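Print this thread | E-mail to a mate
Last updated: June 17, 2019

Wrist camera offset on the Besetti cell, again
Posted June 17 by gatlow_greg

Right. The fruit-plating cell at Gatlow is set up in the sim first and then moved to the real arm, and the sim half has started placing short. Same program as January, same bowl, same bench. It grips fine, travels fine, then wants to let go on the near side of the rim. I've rerun it 200 times overnight with the start position jittered and it drops outside the bowl on 9 of them. Before the wrist was remodelled it was none.

Changed since January: new finger meshes, new camera mount, and the tool frame retyped by me on a Friday arvo. I have my suspicions about which of those it is.

-----

tinshed
Retype the tool frame. There, saved you a fortnight.

-----

desville_dan
Before you blame your typing, check which end of the finger the tool centre sits on. The Besetti default puts it at the flange side of the pad. If the new meshes are longer, your centre point is now halfway up the finger and every tilted approach lands short. We had precisely this at Desville and recalibrated the camera three times before anyone opened the gripper file.

-----

Võ_cells
Disagree with Dan. A tool centre in the wrong spot along the finger gives you the same miss every time if the approach angle is fixed. Greg has 9 in 200, so something is varying. I'd look at the grasp. Whatever it's holding is sitting differently in the pads from run to run, and the program places the gripper, not the fruit.

-----

desville_dan
If the approach angle is fixed. Greg, is the approach angle fixed?

-----

gatlow_greg
Define fixed.

-----

tinshed
Oh good.

-----

gatlow_greg
The planner gets to pick anything within a cone. I opened the cone up in January so it would stop sulking near the joint limit. I'd forgotten, and would like it noted that I'm admitting this freely.

-----

desville_dan
So both of us are right and Võ is slightly less right.

-----

Võ_cells
I'll wear the angle. I won't wear the grasp being irrelevant. Close the cone, rerun, and if you still get strays then print the object pose relative to the pads at the moment of closing. Leafy end up and leafy end sideways are two different jobs as far as the release height goes.

Also, stop checking it from the side view. Everything looks centred from the side. Use the wrist camera.

-----

gatlow_greg
Wrist camera it is. Paused one on the way in, fingers at the bottom, leaves between them, bowl ahead:

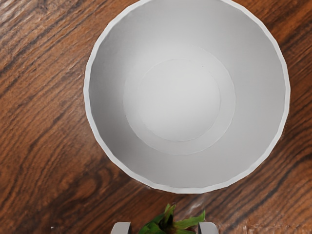

I've closed the cone to something a sensible person would allow and put the tool centre back at the pad tips. Dan, yours was also right, the centre was sitting up the finger. So that's two faults politely cancelling each other most of the time, and I was about to spend the arvo recalibrating a camera that had done nothing wrong.

Queued 993 runs. The odd number is what fits before the licence server has its nightly lie down.

-----

tinshed
You could just use a bigger bowl.

-----

Võ_cells
Please don't encourage him. Greg, log the release position against the bowl centre and not only in/out. A pass that clips the rim in the sim is a fail on the real bench, and the sim bowl's rim is faceted anyway, so contact there can behave oddly. Swap the collision shape for a finer one if you see it catching.

-----

desville_dan
Finer collision shape will slow his runs to a crawl. Leave it, and keep the target well inside the rim instead.

-----

Võ_cells
It's one bowl, Dan. It isn't a shipyard.

-----

gatlow_greg
Stopped it at 599 to have a look. No strays so far. A few release further toward the near wall than I'd like, and they're all ones where the object went in crooked, so Võ can have that one back. I'll let the rest run, then do the real arm at crawl speed with my hand on the stop button.

Tool frame values are now in a file with a comment above them saying who changed them and when. It used to say "ask Greg". I did ask, and he was no help.

-----

tinshed
Retype the comment while you're in there, you've spelt flange wrong.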